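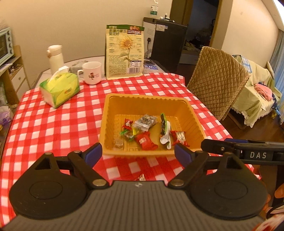
Is the Stivari hand gripper kit any good for small wrapped things?

Thinking of buying the Stivari kit to record pick-and-place demos at home. My arm has to learn to sort candy and little snack packets, all shiny and slippery. Do the stock fingertips cope, or should I budget for the softer ones? The kit is $698 and I'd like to stop there.

Posted by godham_kit

Arnulfo Muñoz
I love this thing! Had mine since December and I still grab it most evenings after dinner. Stock tips are fine on twist-wrapped candy if you come straight down and close slowly (go in at an angle and the piece shoots out sideways). Flat packets are harder. Pinch the crimped end, where there's something to hold on to. Put everything in a shallow tray with sloped sides, so whatever you drop slides back to where you can reach it. I did 300 picks one Saturday and my wrist complained before the kit did! Keep the $ for now, try the stock tips for two weeks.

Pradoven2681
get the soft ones

Baxter
Soft tips grip foil better but they pick up lint, so wipe them between sessions. Also check the finger screws after the first day, mine had worked loose. Setup guide is thin but the support people answer fast, and I'd buy it again.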